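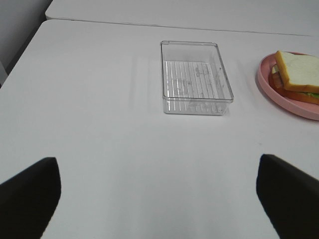 A clear plastic tray on a white tabletop.

About Us

Pugh Community Kitchen School teaches adults to cook at home. We run day and evening classes in a former bakery on Prekus Street, and we have been in the same building for 22 years.

How we started

Hala Morsy opened the school after working as a hospital cook. She taught the first classes herself, on two evenings a week, with one stove and a set of secondhand pans. The early students were mostly people living alone for the first time: recent graduates, widowers, people who had moved to town for work. They wanted to know how to make a week of dinners without spending too much or throwing food away. Most of our students still come to us for that.

Nerys Yorath joined as a baking teacher and now runs the school day to day. Hala teaches the soup and stock classes and writes the course books.

What we teach

Our main course is Home Cooking One. It runs for five weeks and covers knife use, eggs, rice and beans, roasting, and soups. Students cook in every class and eat what they make before they go home. No experience is needed. Home Cooking Two follows on from it and spends more time on fish, sauces and planning meals for a family.

Bread is taught as a separate course, in the room with the old bakery oven. The oven takes a long time to heat, so bread classes start at 10 a.m. and finish in the middle of the afternoon. We teach a plain white loaf, a whole wheat loaf, flatbreads and one sweet dough, which changes with the teacher.

We also offer single classes in pickling, freezing and storing food, and cooking for one. The pickling class fills up early when cucumbers are in season.

How classes work

Classes are small enough that each student has a place at the counter and a share of a stove. Recipes are printed and handed out at the start. We use ordinary home equipment throughout, so that what you cook at the school can be cooked in your own kitchen the same night. Aprons are provided. Please wear closed shoes and tie back long hair.

Tell us about any allergies when you sign up. Nuts are kept out of the building completely. We can change most recipes for people who don't eat meat, dairy or eggs, but the bread course does use wheat flour and we don't have a separate space for gluten-free baking.

Our teachers

All of our teachers have worked in kitchens for a living, in school cafeterias, hotels, hospitals and small restaurants. New teachers assist on a full Home Cooking One course before they lead a class of their own.

Fees and free places

Course fees cover all ingredients and the course book. They can be paid in full or in two parts. On every course we keep two places free of charge for people who are out of work or on a low income. You do not have to send paperwork to ask for one. Call the office or speak to Nerys.

The Gisusus Library

The front room holds our lending library of cookbooks, named after the bakery that used to be here. It has more than 1000 books, many of them given by former students. Anyone who has taken a class can borrow from it, and the loan period is one month. Please don't worry about food stains. Most of the books came to us with some.

Visiting

The school is on the corner of Prekus Street, across from the post office. The door is at the side, up one step, and there is a ramp on request. Street parking is free after 6 p.m. The office is open from 9 a.m. until the evening class begins. We close for all of March, when the ovens are serviced and the floors are done, and sign-up for the spring courses opens when we come back.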